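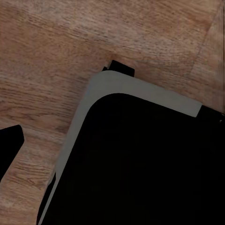
Figure 4. Rendered close view in Jolard: wood-grain surface and one rounded corner of a black container with a gray rim.

5.2 The kit as delivered

Jolard is sold by Skernlow as a complete household simulation kit for two-armed robots. The license covers the renderer, a set of furnished interiors, a robot model and a scripting layer that the manual calls "friendly" on its first page and does not describe again until the appendix. We bought the academic version at the listed price and told the vendor nothing about the review. The order confirmation was signed by Brigitta Rüegg, who is no relation to our co-author Corina Rüegg, though the two have since exchanged a great deal of mail about license keys.

Installation took one afternoon on the first machine and two days on the second. Both ran the same operating system. The fault was traced to a folder name with a space in it, a class of problem we had believed extinct. Once past this point the kit behaved well, and we recorded 585 episodes over the review period without a single crash of the renderer. The scripting layer crashed often enough to keep the average respectable.

5.3 Close views

Most buyers will judge a kit like this one by its wide shots, and the brochure is made up of nothing else. A policy that has to grasp things spends much of its working life looking at something far duller: a patch of surface, an edge, and a large area of black. We therefore asked two raters, Glenys Yeoman and Gion Moser, to go through a sample of 158 close views and mark each one as usable or not usable for locating an edge. They worked separately and were forbidden to discuss it at lunch.
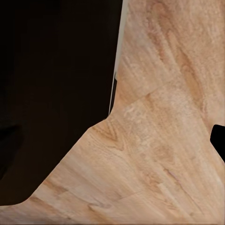
The raters agreed on 98 of the 158. Their disagreements were nearly all of one kind. Moser accepted any view in which a boundary could be traced against the wood. Yeoman wanted to know what the boundary belonged to, and rejected views where a dark region could have been a container, a gap or the end of the world. Both positions are defensible, and the vendor's documentation supports neither. We kept the two sets of marks apart in the analysis and report them side by side in Section 6.

Dark materials are the weak point. Jolard renders wood grain with real affection, down to the joints between boards, while black surfaces get very little shading at the default settings. A user who trains on close views should expect a model that knows a lot about flooring. There is an exposure control, and it helps, but it has to be set again for every interior because the value is not saved with the project. Rosalie Prantl wrote a short script to do this, and it is now the most used piece of software in our group. 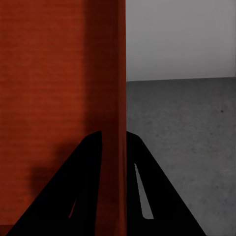
Figure 5. Black gripper fingers in front of a reddish-brown block. A soft shadow falls to the left of the left finger; gray wall and floor beyond.

Shadows are handled better. With light from one side, the fingers cast a soft shadow onto nearby surfaces, and this gives a useful cue to distance when little else in the view does. Turning shadows off speeds up rendering, and the quick-start guide recommends it. We tried this for a day and turned them back on.

5.4 Carrying between rooms

The carrying tasks are what the kit is advertised for, and here the two arms must share one object. The difficulty is in the coordination: if one gripper lags, the load tilts, and the scoring module notices before the operator does.

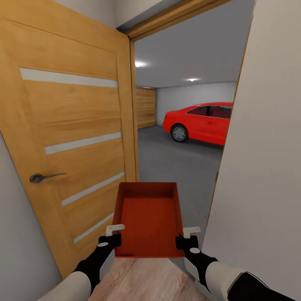 Doorways add a second constraint, as the planner treats an open door leaf as furniture and the opening as a suggestion. Kaufmann's older kit, which we used as the baseline, refused to plan through doorways at all. Jolard always produces a plan. Whether the plan respects the jamb depends on the clearance setting, and the factory value is optimistic. Doubling it removed most of the contacts in our runs and made the robot noticeably slower – a trade we were happy to make, having no one waiting for delivery.

We reported the clearance value to Skernlow on 15th July. The reply thanked us for our interest and attached the brochure.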